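ok quick thread on where we are with data for the wiping task bc people keep asking and I keep answering in DMs

goal for October was 4000 demos. we have 1448 that I'd train on. there are more on disk but I'm not counting the ones where the operator gave up halfway and someone still hit save

1/ task is dumb simple on paper. metal tray, some drops of sauce on it, cloth. grab cloth, wipe till the drops are gone, leave the cloth folded-ish next to the tray. a kid does it in 3 seconds

2/ first 40 demos all had the drops in the same spot. guess what the policy learned. wiped that spot beautifully. put a drop two inches over and it wiped the clean part, very confident about it

3/ so now the rule is new drops every episode, different sizes, no patterns. people are bad at random btw. leave somebody alone for an hour and they start making a nice little dice five every single time

4/ cloth is the real problem. start state of the cloth matters WAY more than I thought. flat cloth, policy looks great. crumpled cloth half off the edge of the tray, it grabs one layer or five, no idea which

so crumpled is now most of what we collect

5/ distractors. we keep other junk on the table on purpose, paper squares, the little folding stand, whatever. they move between batches. early runs with a bare table fell apart the second anything else showed up in view

6/ labels. Hollano (our logging tool, yes the name stuck) wants one sentence per episode. I got "wipe tray" 600ish times in a row from one shift. useless. now you have to say where the cloth starts and where the mess is or it won't let you submit. everybody hates it. labels are so much better

7/ people ask why we don't just do it in sim. we tried in Somano for most of the summer. cloth was ok, liquid on metal was not, smearing was basically made up. might go back to it for pretraining, dont hold me to that

8/ somebody stands across the table during collection and calls the next spot. sounds slow, is faster. operators stop staring at the same drop and you get way better coverage of the corners

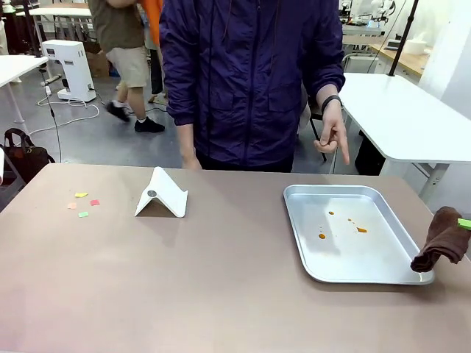
crumpled cloth batch, gripper's got the top of the towel, five spots on the tray incl. the tiny ones

9/ the tiny ones are what kills us. big splash, fine, everyone wipes it. little specks get skipped by the human driving so of course they get skipped by the model. we redid a whole batch over this. painful

10/ what I'd do over: write the reset instructions BEFORE collecting anything. ours was a chat message that got edited like nine times and half the team had the old version pinned

also log failures seperately from day one. I want them now and they're mixed in with everything

11/ training on the 1448 tonight, two cameras, same settings as last run so I can compare. will post numbers good or bad

12/ if you've done wiping with something stickier than this lmk what you used for resets, we're going through paper towels at a stupid rate

ok back to it, next batch starts at 2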